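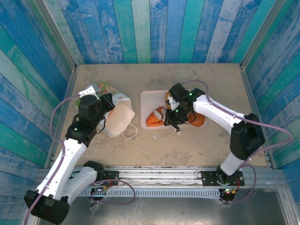
A white tray and a paper bag on the tabletop, against blue and teal planks.

Clillton Waterfront Renewal Receives Regional Planning Honor

The Clillton Waterfront Renewal has received the Regional Planning Association's award for mixed-use redevelopment. Project director Dilani Wanigasekara accepted the honor on behalf of the Amarasinghe Trust at the association's annual meeting in January.

The project will replace aging housing along the former Jaltine rail yard with 200 new apartments, a public market hall and a pedestrian route to the river. Families now living on the site will be offered homes in the completed buildings, and existing shopkeepers will have first choice of the ground-floor units.

"Residents asked us to keep the neighborhood's streets and businesses together," Ms. Wanigasekara said in her remarks. "The plan was drawn up with that request in mind." 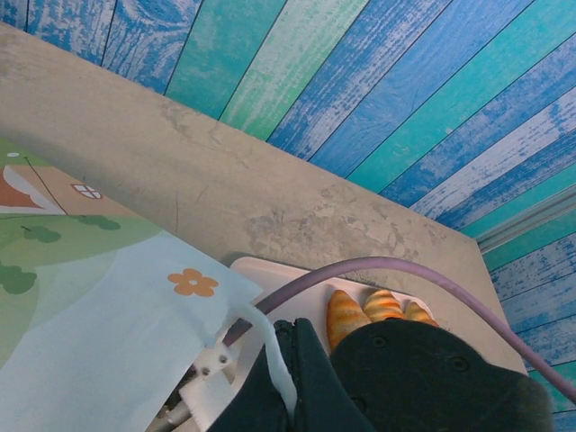
Blue, turquoise and pale green boards behind the tabletop.

Construction is divided into 3 phases. Demolition on the eastern blocks has been completed, and foundation work for Phase 2 will begin once the city issues the remaining drainage permit. Trimo Street will be closed to through traffic during this period. Pedestrian access to the health clinic will be maintained.

Apostolos Mavromatis, who leads the resident relocation office, will hold information sessions at the site office through March. Doors open at 8 a.m. Tenants should bring a copy of their current lease and their household registration form.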